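Botanthorpe Library Opens Its Community Kitchen to Everyone Learning to Cook for One

BOTANTHORPE, June 9, 2023 – The Botanthorpe Public Library is throwing open the doors of its brand-new community kitchen this summer, and the very first program on the calendar is one our patrons have been asking about for ages. It's called Patis, it's free, and it's all about cooking good food in small amounts in small spaces!

Patis is a series of evening classes for anybody who cooks for one or two people and has gotten tired of recipes that feed eight. College students heading off to a first apartment are welcome. So are folks who have just moved into a smaller place, people who work odd shifts, and anyone who has simply never gotten around to learning. You don't need to know how to chop an onion. We'll get to onions in the first class.

The kitchen itself takes up the old periodicals room on the ground floor (longtime patrons will remember the green carpet, which is gone now, and the tall windows, which we kept). There's room for 20 cooks at a time, with counters at two heights so that people who prefer to sit while they work can do that comfortably. The sinks are deep, the aisles are wide, and the dishwasher finishes a load in the time it takes to wipe down the counters. We're pretty thrilled with it.

"I learned to cook from a library book with half the pages stuck together," said Finbarr Nic Aodha, who leads adult programs at the library and will be teaching most of the classes. "I'd have given anything for a room like this and somebody standing next to me saying, no, keep stirring, it's fine. I can't wait to get started."

The summer series is made up of 22 classes running through the end of August. Each one is built around a single way of cooking, and everybody goes home with something to eat. The early classes cover eggs, rice, beans and a really good pot of soup that freezes well. After that come sheet-pan suppers, quick pickles, flatbreads in a skillet, and two evenings given over completely to what you can do with a bag of frozen vegetables and a little nerve.

We've also put together a cookbook to go along with the classes. It has 53 recipes, nearly all of them sent in by Botanthorpe residents, and they're wonderful. There's a lemon rice that four different people sent in with four different stories about where it came from. (We printed one recipe and all four stories.) There's a peanut stew, a cabbage slaw that gets better on the second day, and a one-bowl chocolate cake that has already caused some arguments at the front desk. Printed copies will be handed out at class while they last, and the full book can be borrowed like any other.

One chapter that got bigger and bigger as the submissions came in is the one on microwave cooking. So many of our patrons live in rooms and studios without a full stove, and they had a lot to teach us! Steamed fish with ginger, baked potatoes, poached eggs, oatmeal that doesn't boil over, even a small berry crumble.

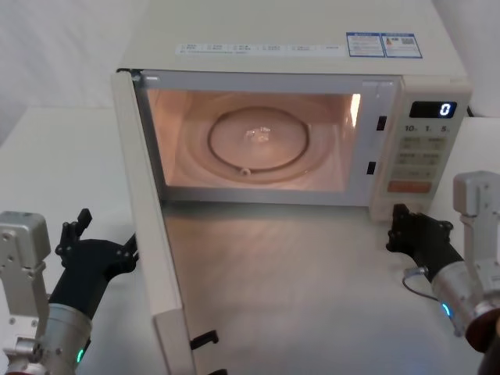

Those recipes will have three evenings of their own in the series, and Finbarr is asking people to bring their own favorite microwave-safe bowl or mug so they can practice with the dishes they use at home. Cooking times vary a good deal from one oven to the next, so part of the first evening will go to figuring out how to adjust a recipe for the one you've got.

The remodel was made possible by a gift from the Mac Suibhne family, whose bakery stood on the corner across from the library for many years, and by Bruvmont, which supplied the cabinets and counters. Our thanks go to both of them, and to the many patrons who put up with the hammering.

Sign-up is open now at the front desk or by phone. A Botanthorpe library card is all you need, and if you don't have one, we can make you one on the spot. Ingredients are provided. Please tell us about any food allergies when you sign up, and bring an apron if you have one you like.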